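Workshop tips: getting a two-arm planner to put utensils away

Plan to the slot, not the holder. In Rorlow, give each compartment its own target frame, set at the center of the opening. One frame for the whole caddy puts handles on the dividers.

Add the tool to the collision model as soon as the jaws close. A spoon is longer than the gripper, and the planner will swing it through anything it thinks is clear. Pad the handle a little at the tip. 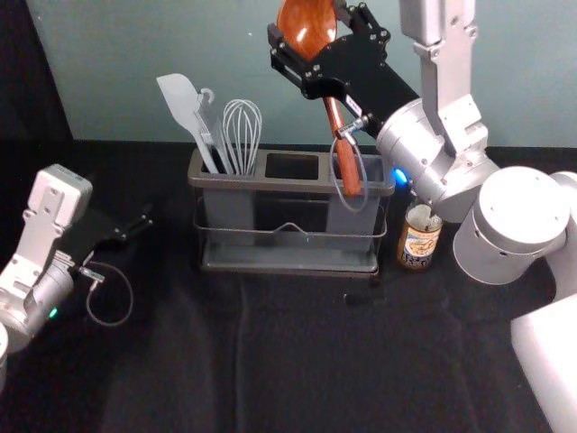 Wooden spoon going into the right compartment, left gripper open and clear.

Model the cables too. A simple capsule under each wrist is enough – Huệ Lã uses one per arm and leaves it on for every run.

Drop the speed for the last part of the descent and stop on force. If contact comes early, back up, shift sideways and try again. Three tries, then call for help.

Mask thin wire out of the depth image. Clorkia fills the gaps with noise, and the planner treats it as a wall.

Save the seed with each plan. We could replay run 636 only by its seed.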